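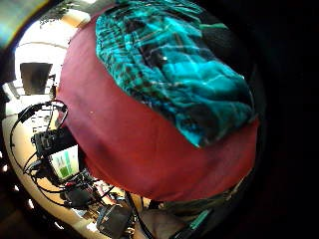 Photo source: Skaveo

Jun 22, 2026

So it's properly winter now and I've finally pulled the bag of cloths and scarves out of the bottom of the linen cupboard, which I was meant to do in autumn. I love this job. I put it off every year and then once I'm on the floor with everything spread out I'm as happy as anything.

The turquoise plaid is the one I'm keeping no matter what. I'm not really a plaid person (I own one flannel shirt and it's for gardening) but the colour gets me every time. It's that bright, almost swimming-pool teal with the dark checks through it, and when it lands on a deep red it just sings. Red and teal shouldn't be friends! My mum would've had something to say about it. I've tried it against navy and against grey and it goes a bit flat, a bit school uniform, but put it over maroon and suddenly both of them look more expensive than they are.

It does crumple, I'll admit. I've given up ironing anything checked because I can never get the lines to sit straight and then that's all I can see. Bunched up it looks better anyway, all the thin pale lines going off in different directions. I fold mine in four, roughly, shove it in and hope.

The rest of the bag was a mixed lot. There was a mustard wool thing from the Bukari market that I've worn once, because it itches like mad. There was a length of grey jersey, 43 cm wide, that I bought to make a neck warmer for my brother two winters ago. Still a length of grey jersey. And right down the bottom, a pair of odd gloves rolled up in a tea towel, and I've no memory of doing that at all.

My system, if you can call it that, is that anything I didn't wear last June has to go in the op shop pile, unless it's wool, because wool gets another year. The mustard is wool. You see the problem. I put it in the pile, took it out, tried it on over a skivvy, put it back, and then made a cup of tea and left it on the arm of the couch, where it still is.

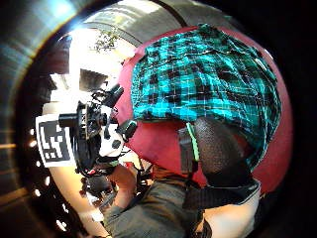
Grikine

I went looking for something else in that same turquoise and got nowhere. The haberdashery on Marino Street had a blue check that looked right in the shop and came up almost purple in daylight, and I'd already paid for it by then. It's a nice enough cotton, so I'll make napkins. With a red to match, though, I had better luck — they had a darker wine-coloured knit in the remnants bin, and a ball of wool close to it, 200 grams, marked down to five dollars. I haven't decided what it wants to be. A beanie, probably, though I keep thinking about a fat cushion cover with a plaid strip across one corner, hanging over a bit so you get a band of the red showing underneath.

If I do the cushion I'd want to cut the plaid on an angle, so the points come down at the side, and then I'd have to hem the thing, and hemming a check on the bias is how I ended up swearing at my sewing machine last time. Maybe I just drape it and call it done.

Washing, for those who've asked before: cold, inside out if it's got an inside, and the reds go on their own for the first few goes. I learned that one on a set of white pillowcases that are now a sort of ham colour. Dry them in the shade if you can. My line gets full sun until lunch and the maroon tea cosy has gone noticeably pinker down one side.

I also found the lavender bags while I was in the cupboard. They don't smell of anything any more, but you can give them a good scrunch and get a tiny bit out. New ones are on the list, under moth traps and a proper basket so it doesn't all live in a bag again next year.

The op shop pile is by the front door. Four things in it so far, and I've got my eye on getting one of them back out.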